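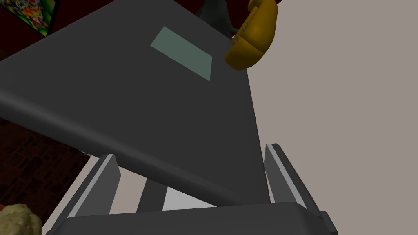 Muted teal-green on charcoal grey

Painting over a dark wall: tinted primer or just more coats?
2 min read · 12 shares

Boyang Xie
We're repainting the spare room in our unit in Wirdale. The previous owner left one wall very dark and we want a soft grey-green. The paint shop quoted $249 for a tinted primer plus two tins of colour. Can I skip the primer and do a third coat? The old paint is sound, no flaking, but I think it's semi-gloss.

Eyvindsson
Don't skip it. Semi-gloss needs a scuff with 180 or 240 grit whatever you do, then wash it down with sugar soap and let it dry overnight. Get the primer tinted mid-grey. White over a dark colour takes ages to even out.

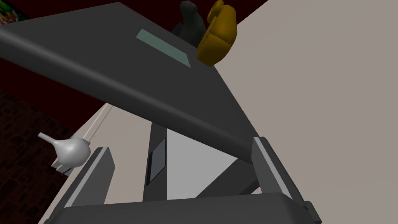 Colour choice matters as well as coverage. A sample card looks different once there's a dark colour right beside it. The pale teal-green on that charcoal slab looks lighter to me than it would on a white wall. Paint your test patch on a big sheet of white card and move it about the room before you buy both tins.

Jusine
I did mine in Droltville with no primer and it was fine. Took four coats though and I ran out before the last one. Measure the wall first.

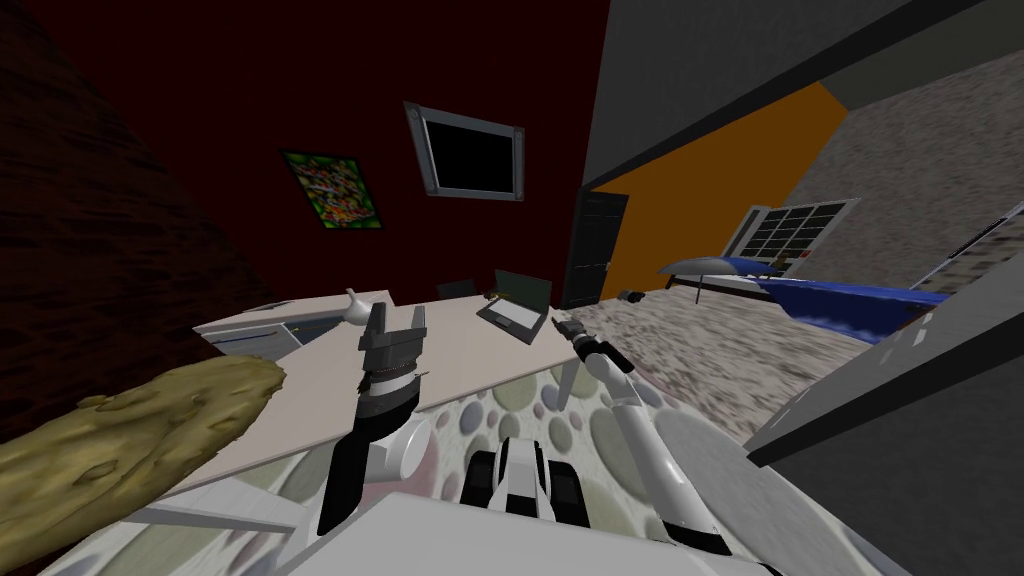

Maroon wall with a light beige desk

Boyang Xie
Thanks both. Going with the grey primer. Will sand it on the weekend.

3 comments
Contact us | © February 2026 | Back to top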